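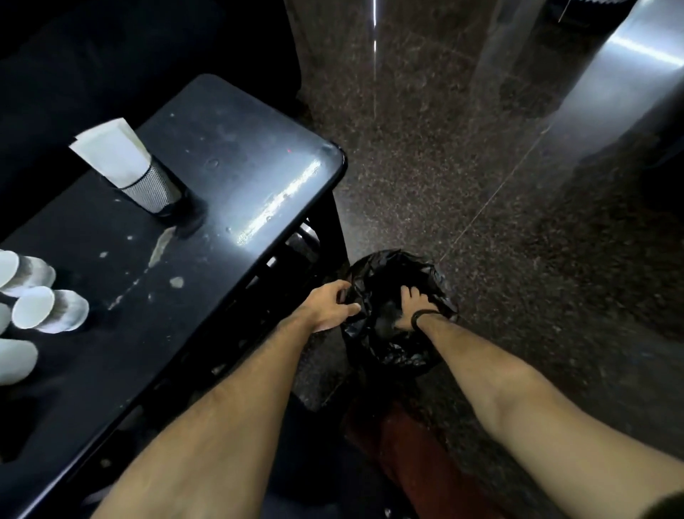 アラリック・ベラミー(Alaric Bellamy)
Clekthorpe校 自動化実習課程 指導教員
Trasterenプロジェクト 指導日誌 22/12/31

年内最後の活動日である。校舎は休業期間に入っているが、Trasterenの班については、施設管理室の許可を得て一階休憩コーナーの使用が認められた。本日の課題は、十一月の中間審査で指摘を受けた「袋かけ」工程の手本動作を収録し直すことであった。

Trasterenは、校内の休憩コーナーにおける片付け作業を双腕の移動ロボットに行わせることを目標とする、学生主体の年間課題である。対象とする作業は、卓上の紙コップの整理、ナプキンの補充、床に落ちたものの回収、およびごみ袋の交換とした。このうちごみ袋の交換は、年度当初の計画では後半に回すこととしていたが、班員の希望により前倒しとなった経緯がある。指導教員としては当初反対の意見を述べた。布やビニールのように形の定まらない物を扱う工程は、剛体の把持が安定してから取り組むのが通例だからである。しかしながら、学生側から提出された計画書には、作業を細かな区分に分ける案が丁寧に示されており、審査のうえ承認した。

午前、班の代表であるウィ・ゴヌ(Gun-woo Wi)より、作業区分の改訂について説明があった。従来の区分では、袋を広げる動作、縁に掛ける動作、底まで押し下げる動作を一続きのものとして記録していた。このため、学習後のロボットが袋の縁を保持しないまま中央を押し、袋ごと箱の中に落とし込む失敗が多く見られた。改訂版では、片方の手が縁を握り、もう片方の手が内側を押すという、左右で役割の異なる動作を独立した区分として扱う。人が行えば意識にのぼらない動作であるが、記録を見返すと、左手が縁をつかんでいる間に右手は指を広げて袋の中ほどを押さえており、両手の働きは明確に分かれている。この点を文章で定義したことは、本日の成果の一つとして記録しておきたい。

説明ののち、区分の名称をめぐって班内で議論があった。「押し込み」とするか「押さえ」とするかという、外部の者には些末に見える問題である。ゴヌは、押し込みという語では力の向きが下方に限られてしまい、側面に沿わせる動作を担当者が区分の外に置くおそれがあると主張した。これに対し、押さえという語では静止しているのか動いているのか判別できないとの意見が出た。結論として「内側押し」とし、手引きに短い注記を付すこととなった。議論に要した時間は約15分である。語の選択に時間を割くことについて、私から特に制止はしなかった。名称の曖昧さが後の注釈作業にそのまま持ち込まれることは、十月までの記録で班員自身が経験している。

続いて収録に移った。手本動作は頭部装着カメラによる一人称視点とし、作業者は手首から先を常に視野に入れるよう努める。視線を袋に落としたままでは卓上の様子が失われるため、頭の傾きについても練習を行った。休憩コーナーの黒いテーブルには、網目の金属製ナプキン立てに白いナプキンが差してあり、端には重ねた白い紙コップが寝かせてある。班はこれらを片付けず、利用時の状態に近いまま収録することを選んだ。天板には汚れの跡も残っている。清掃してから収録すべきではないかと私は尋ねたが、ロボットが実際に向かうのは汚れのある卓であるとの回答であり、もっともな判断と認めた。

収録上の最大の問題は、やはり黒い袋と黒いテーブルの組み合わせである。ビニールのしわには照明の光が細かく映り、しわの形が変わるたびに光の位置も変わる。一方、袋の内側は暗く沈み、奥行きの手掛かりが乏しい。袋の縁を検出する処理は、白い袋を用いた予備試験では良好な結果を示していたが、黒い袋では縁と光沢の筋とを取り違えることがある。床にも同様の難しさがある。休憩コーナーの床は磨かれた御影石であり、濃い茶の地に細かな斑が入っている。上方の照明や金属の柱が石の面に映り込むため、処理系がこれを物体と誤る例が過去の試験で報告されている。

班員の一人から、袋を白いものに変更してはどうかとの提案があった。施設管理室に照会すれば、使用する袋の種類を変えることは不可能ではないと思われる。しかしゴヌは、環境の側を処理系に合わせることは最後の手段とすべきであり、少なくとも三月の審査までは現状の袋で続けたいと述べた。私もこれを支持した。ただし、比較のために白い袋による短い収録を別の機会に設けることを条件とした。支持の理由は教育上のものであって、現場への導入を急ぐ立場であれば、袋を変更するほうが合理的である。この違いについては、新年の講義で改めて取り上げる予定である。

昼食をはさみ、午後は収録した記録の点検にあてた。本日までに改訂区分に従って整えられた手本動作は51件となった。点検は二名一組で行い、一方が映像を見ながら区分の開始と終了を読み上げ、他方が記入する。読み上げの担当は途中で交代する。この方式は、班が夏の研修で他校の班から学んだもので、単独で注釈を付けていた時期に比べ、境界のずれが小さくなったとの報告を受けている。

点検の結果、4件が再収録の対象となった。いずれも、袋を押す右手が左の前腕の陰に入り、指先の位置が確認できないものである。作業者によれば、袋が箱の奥で引っ掛かるような手応えがあり、自然に体を傾けたとのことであった。人の側から見れば正しい対応であるが、手本としては用いにくい。再収録の対象とするか、あるいは「視認困難」の印を付したうえで残すかについて意見が分かれた。私は、削除した記録も必ず保管し、除外の理由を一行でよいから書き添えるよう指示した。都合のよい記録のみを残した課題は、審査において必ず説明に窮することになる。過去の年度において、私自身の指導が行き届かず、そのような事態を招いたことがある。

また、袖や装身具の扱いについても取り決めを行った。これまでの手引きには規定がなく、作業者の腕の様子は収録日によってまちまちであった。手首に細い黒のバンドが見える記録と、何も着けていない記録とが混在している場合、処理系がバンドを手の一部とみなすか、あるいは手と腕の境界の目印として過度に頼るおそれがある。班は、装身具を禁じるのではなく、有無を記録票に記入することとした。多様な条件を含むこと自体は望ましいという考えによるものである。記録票の欄を増やすことに対しては、記入漏れが増えるとの懸念も示されたため、一月末に運用状況を見直す。

夕刻、アーム側の試験を短時間実施した。Atex(本校学生による機構製作班の名称である)が製作した指先部品を取り付け、実習室の試験台に固定した箱に対して袋の縁を挟む動作を試みた。指先部品は前回のものより幅が広く、表面に柔らかい材料を貼ってある。縁を挟むところまでは安定していたが、もう一方の腕が内側を押し始めると、挟んだ縁が少しずつ抜けていく。把持力を上げると袋が伸び、縁に裂け目が入った。力の強さではなく、押す側の速さに問題があるのではないかという見方が出され、押す速度を落として再度試みたところ、縁は最後まで保持された。ただし、成功した試行はこの一度のみであり、結果として報告するには足りない。記録票には「要再試験」と記入させた。

試験の際、非常停止の担当者が記録票の記入を兼ねていたことが判明した。安全規程に照らして不適切である。停止操作の担当者は試行中ほかの業務を持たない旨、改めて班員全員に伝えた。人員が少ない日であったことは事情として理解するが、人員が足りない場合には試験を行わないのが原則である。この件は班の議事録にも記載させ、私からも課程主任に報告する。なお、事故および設備の損傷はなかった。

試験後の振り返りにおいて、ゴヌから次のような所感が述べられた。手本動作を収録する前は、ごみ袋をかけることなど誰にでもできる作業であると考えていた。しかし、自分の手の動きを区分に分けて何度も見返すうちに、毎朝この作業を行っている清掃担当の職員と自分とでは、手順がまるで異なることに気付いた。職員は袋を箱に入れる前に空気を含ませ、縁を折り返す幅もほぼ一定である。自分たちの手本は、作業に慣れていない者の手本ではないか、という内容であった。

重要な指摘であると考える。現在の手本動作は、すべて班員である学生が行ったものである。熟練した者の動作を記録に加えることが望ましい一方、職員に協力を求める以上、相応の手続きが要る。収録の目的、映像の保管期間、利用の範囲について書面で説明し、同意を得なければならない。勤務時間中に依頼するのであれば、所属部署の了承も必要である。また、仕事の一部を機械に行わせるための記録であることを、曖昧にせず伝えるべきである。学生にはこの点を含めて説明文の草案を作成するよう求めた。草案の担当はゴヌ、確認は私が行う。

私個人の反省も記しておく。十一月の審査の折、委員から「なぜ片手で行わせないのか」との質問があり、学生が答えに詰まった場面で、私が代わって説明をしてしまった。学生の課題である以上、沈黙が続いても待つべきであった。本日、同じ問いを改めて班に投げかけたところ、片手では縁の保持と内側の押し下げを同時に行えないこと、箱の側に縁を留める器具を付ければ片手でも可能であるが、それは本課題の条件から外れることを、学生が自らの言葉で順序立てて述べた。審査の場でもそのように答えられるはずである。

機材の返却状況は以下のとおりである。頭部装着カメラは実習室の保管庫に戻し、電池は取り外した。収録記録は校内の保存領域に複製し、可搬型の記憶装置は指導教員が施錠のうえ保管する。休憩コーナーについては、班員が原状に復したことを確認し、施設管理室の当直に使用終了を連絡した。使用した袋のうち裂けたものは廃棄し、そのほかは練習用として残す。指先部品は表面の材料に剥がれが見られたため、Atexの班に引き渡した。修理の可否については年明けに回答があるとのことである。

年明けの予定として、再収録、白い袋による比較収録、押す速度を変えた試験、職員への説明文の草案を班の予定表に登録した。順序については班の判断に委ねるが、説明文の草案を最後に回さないことのみ申し添えた。次の指導面談までに、ゴヌが予定表の案を提出する。

退館にあたり、実習室の電源および戸締まりを確認した。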